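Jorthorpe Facilities Service Desk
Ticket 3954 – Waste sorting, shared tables
Category: Recycling and general waste
Status: Awaiting confirmation from requester
Opened: 14th April

Reported issue
The requester states that drink containers are being placed in either bin on the shared table, and that the Koubek collection was refused for mixed contents. The requester asks which bin is intended for bottles and whether labels can be supplied.

Initial review
Both bins were in position against the wall. Bottles had been left on the table in front of them, including a lemon drink with its cap in place.

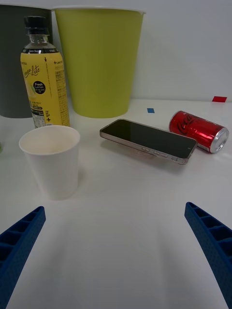

Fig. 1. Lemon drink bottle in front of the gray and yellow-green bins.

Findings
Under the Nenetti sorting plan, cans go in the gray bin and plastic bottles in the yellow-green bin. The can was in the gray bin and requires no action. The two bottles remain to be sorted. Personal items, including phones, should be kept clear of the sorting area.
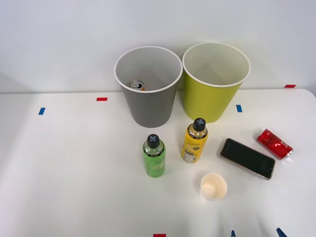 Page 2 of 3

Action taken
The sorting plan was sent to the requester again. Two labels were ordered from Jekley under part number 830. Users are asked to empty bottles before disposal and to replace the caps – loose caps are not accepted by the collector.
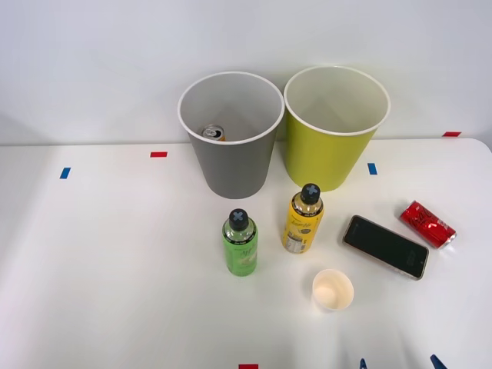
Fig. 2. Bins side by side at the back of the table, can in the gray bin.

Outstanding
Labels to be fitted on delivery. The bins should remain side by side until then. The plan is next due for review in September. Please reply to this ticket if a further collection is refused.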